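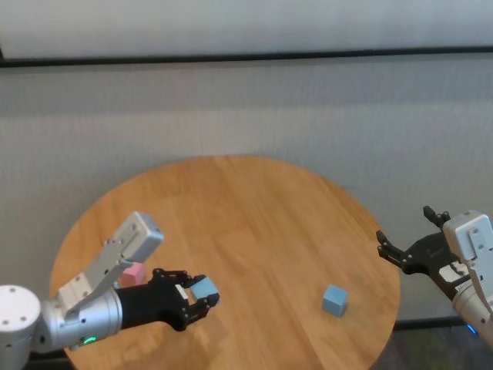
Workshop > Bench tips > Recording two-arm block tasks

August 2024
By the Pradwood bench team

These notes are for anyone recording block handling on the two-arm bench at Pradwood or on the matching one at Zurside. They cover setting up, driving the arms, and keeping the recordings in a state that somebody else can use. Most of it is ordinary workshop housekeeping. Read the section on resets even if you skip the others.

Before you start

Wipe the table with a barely damp cloth and dry it straight away. Dust on wood makes small blocks slide further than you expect, and polish makes it worse. If someone has polished the table, go over it twice with plain water and a clean cloth and leave it for an hour.

Wash the blocks in warm water with a drop of washing-up liquid, then let them air dry on a rack. Don't put them on the radiator. Pale colours pick up grey marks from the gripper pads, and a block that starts the week pale blue and ends it grubby will look like two different blocks to the model.

Check that the table hasn't been moved. Put a strip of masking tape on the floor at each foot and look at it every morning. A round table is easy to turn by accident, and the grain then runs a different way in that day's recordings. This doesn't spoil them, but write it in the log.

Close the blinds if there is direct sun on the table. Soft, even light is best. A hard shadow from one arm can fall across the very block the other arm is meant to pick up.

Setting out the blocks

Use 3 blocks for the standard task. Two share a colour and the third is different. The matching pair matters: the instruction names a colour, and the model has to cope with there being more than one right answer.

Don't line them up. People left to themselves put blocks in a tidy row, or in a triangle with equal sides, and you get hundreds of recordings that all begin the same way. Drop them from a hand's width above the table and leave them where they land, unless one rolls out of reach. Turn some so that a corner faces the arm.

Let a block sit partly behind an arm now and then. It is tempting to move it into the open, but a fair share of real jobs will have something in the way. The July batch from Zurside had almost none of these, and the model trained on it tended to give up as soon as it lost sight of a block.

Driving the arms

Move at the speed you would use to set a full mug down. Too slow is as bad as too fast. Long pauses get learned along with everything else, and you end up with an arm that hovers.

Open the fingers before you arrive, not when you get there. Come in with the gap already wider than the block, stop, then close. If you close while still moving you will push the block along the table.

When one arm is holding a block, keep the other one open and ready but still. Beginners tend to drift the idle arm about while they watch the busy one. If you are going to move both together, mean it, and give both a job.

Lift a held block clear of the table before taking it sideways. Two finger-widths is enough. Dragging wears the block's edges and leaves marks on the wood that come up only with a rubber.

If you fumble a pick-up, back off and try again in the same recording. A clean recovery is worth keeping. Label it 'retry', and add the number of goes. If you fumble it three times, stop and bin the recording.

Resets

Take both arms back to their rest positions between recordings, every time. Then stop recording before you reach in with your hands. Half of the problems in our last check came from somebody's sleeve appearing in the final second.

Press the hold button before you reach over the table. This applies even for one block, and even if you are in a hurry.

Change the layout at each reset. If you can't remember whether you changed it, you didn't.

Labels and logs

Write the instruction before you record, in plain words: 'pick up the pink block with the left arm'. Left and right are the arms as they appear in the head camera view. We had a muddle over this with Hestumcombe, who had taken them from the far side of the table, and 814 recordings had to be relabelled by hand.

Use one name for each thing. Choose 'block' or 'cube' at the start of a batch and stick to it. Mixed wording is added afterwards by a script, so you needn't vary it yourself.

Keep failures in their own folder. Don't delete them until the batch has been checked.

The current set stands at 2191 accepted recordings. Anything with a wrong label, a missing camera or a hand in view is left out of that figure and goes in the 'look again' folder.

Looking after the kit

Wipe the finger pads with a dry lint-free cloth at the start and end of each session. If a pad feels shiny, change it. We keep spares in the Kettler tin on the shelf – please put the lid back on, as the pads dry out and go hard.

Check the wrist screws once a week with the small hex key. Finger-tight plus a quarter turn is plenty. If one keeps working loose, use a dab of removable threadlock and note which arm it was.

Look at the cables where they bend. Tape that has gone stringy should come off and be replaced, and any glue left behind will lift with a little white spirit on a cotton bud. Do this with the power off.

Swap drivers every forty minutes. Tired people get jerky, and it shows in the recordings well before they notice it themselves. Each driver should put their initials in the log at the changeover, along with the number of the last recording they made.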